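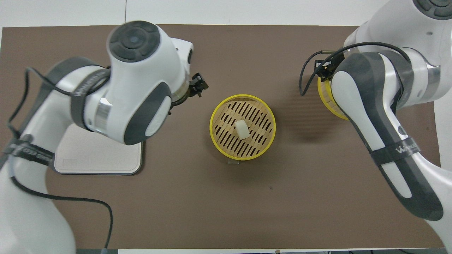
So I have been making dumplings at home for most of the spring, and I think I'm finally at the point where I'd serve them to someone who isn't related to me. It only took me until June!

It started with a cold and a craving. I was stuck on the couch on a Friday, the place I usually order from had stopped delivering to our side of town, and there was a bag of flour in the cupboard. I figured flour and water, how hard can it be. Well. The first batch had skins as thick as a slice of bread and they glued themselves to the plate. My husband ate them with a spoon and was very polite.

What changed things was hot water in the dough. I'd been using cold from the tap, and the dough kept springing back every time I rolled it, so I'd get mad and leave it thick. With water just off the boil it goes soft and a bit like modeling clay, and after half an hour under a damp towel it rolls out with hardly any fight. I do 53 grams of water to every 100 grams of flour now. I know, that's a fussy number (I tried 50 and it cracked, I tried 55 and it stuck, so there we are).

Then there's the filling. I use ground pork, napa cabbage, ginger, scallions and a good glug of soy sauce. Salt the cabbage first and squeeze it out really hard, harder than you think, over the sink. I skipped that exactly once and had soup running out of every seam. My sister-in-law puts chopped shrimp in hers and they're better than mine, but I'm not buying shrimp every week.

Pleating I still can't do the pretty way. I've watched the same video so many times and her fingers just do it, and mine make something that looks like a coin purse somebody sat on. If they're sealed, they're sealed. I manage four pleats on a good day and the kids have stopped commenting.

For steaming I line the basket with cabbage leaves now. I went through a whole pack of parchment rounds from Pinwood before it hit me that I was throwing out the outer leaves anyway. Leave gaps between the dumplings — they puff up more than you'd guess — and give them 7 minutes once the water is properly going. Frozen ones get an extra 3, straight from the freezer, no thawing. I tried thawing. Don't.

Washing up is just hot water and a brush, no soap, and then I prop the basket on its side by the window overnight. The first one I owned got put away damp in a closed cupboard and grew a gray fuzz I'd like to forget.

Next I want to try the sweet kind with red bean paste, if I can find the paste anywhere closer than an hour's drive. If you make your own, tell me how long you soak the beans, because every recipe I've read says something different.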